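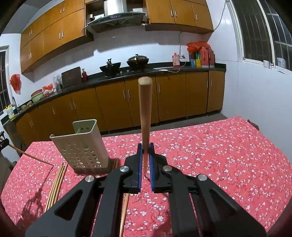
Damir Stan told me I was nuts to drive out to Leritz for a kitchen open day, and that anybody who wants to look at drawer organizers can do it from the couch. Well, I went anyway, and I stayed until they started stacking the chairs!

The Nestness open day was on July 1, 2025, in the old Petkov building across from the bus station. Parking is free but there's not much of it, so I ended up behind the pharmacy and walked (uphill, in sandals, my own fault). You sign in at the door, get a paper cup of iced tea, and wander from room to room. I'd been to the one in June last year, and it has grown a lot since then. They had almost 100 people through before lunch.

I'll get to the pantry room, but the one I keep thinking about was the kitchen with the long black countertop and orange-brown cabinets. I wanted those slim vertical handles the second I saw them. The big table had a pinkish-red cloth covered in little blossoms, and all that was going on there was chopsticks and a utensil holder. So simple, and I could have watched it all afternoon.

Mimoza Perić was running the room and she has opinions about chopsticks. Tips up or tips down? She's tips up, no exceptions. I've been tips down my whole life and I'm not sure I'm ready to change – but she did make me think about what's been collecting at the bottom of my jar at home.
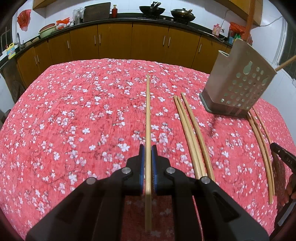
Reading time: 4 minutes

I really liked the holder, too. It's plastic, a grayish sort of color with holes all through the wall, and a tall back that I figure would keep the long stuff from flopping over. Mine at home is a heavy ceramic crock that tips if you look at it wrong. And the cloth! Up close there are tiny buds and thin dark branches in between the flowers, and light wooden chopsticks look so pretty lying on it. I asked Slavica Delić where to get one and she wrote "Derine, upstairs" on my napkin.

The pantry room was crowded and too warm, so I didn't last long. Nice jars. The talk on drawers started 30 minutes late and I skipped out to get a cheese pastry, then came back for the end of it. Go early if you go.

Recent posts
A rainy morning at the Derine linen shop
What I packed for two days in Leritz
Despina Spahić's spice drawer, before and after
Peninah Mosoti on washing wooden spoons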